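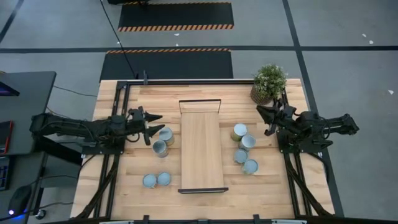 Edge-glued tops, often sold as butcher block, are the subject of this handout and the first thing you will build in the bench unit. A top of this kind is made by gluing narrow strips of wood side by side until the panel is as wide as you need. Because the strips come from different boards, the color varies across the surface. The light workbench has pale tan, honey and slightly darker brown strips, all running left to right, and the raised board in the middle of it has a plain, light brown grain that stands out against them. Decide early whether you want that mixed look. If you want an even color, you have to sort for it before any glue is opened.

Sorting the strips

Lay all your strips on the floor in the order you plan to glue them. Look at them from standing height and again from the end. Swap any two that put a dark patch in one corner. Vittoria Leone's group last October skipped this step and had all the dark wood along one edge, and they spent an afternoon ripping the panel apart and starting over.

Mark the order with one large pencil triangle drawn across the whole layout. If a strip gets turned or moved, the triangle will be broken and you can put it back.

Check the edges in pairs. Hold two strips together against the light from the window. A hairline gap in the middle of the length will close under a clamp. A gap at the ends will open again later, so plane those edges again.

Gluing

Do a dry run with every clamp in place. Then take it apart, keeping the strips in order.

Spread glue on one edge of each joint, enough to cover the wood without runs. Work in sections of no more than 7 strips and join the sections the next day. Students who try to glue the full width at once usually run out of time.

Alternate the clamps above and below the panel. Tighten from the center out, and check with a straightedge before the last half turn. Scrape off squeezed-out glue when it is rubbery. Don't wipe it with a wet rag, which pushes it into the grain and shows up as pale spots under oil.

Size and movement

Our standard top is 2000 mm long and 623 mm wide. The odd width comes from the steel frames we already have. Wood changes very little along its length but a good deal across its width, so the top must be free to move front to back. Use slotted holes in the frame, with a washer under each screw. Do not glue the top to anything.

Finish

Two thin coats of oil on the top, and two on the underside as well. A panel sealed on one face only will cup. Spread used rags flat outdoors to dry before they go in the metal bin.

Bring your cut list to the next session. Caoimhe Mac Mathúna will sign it before you draw any wood from the rack.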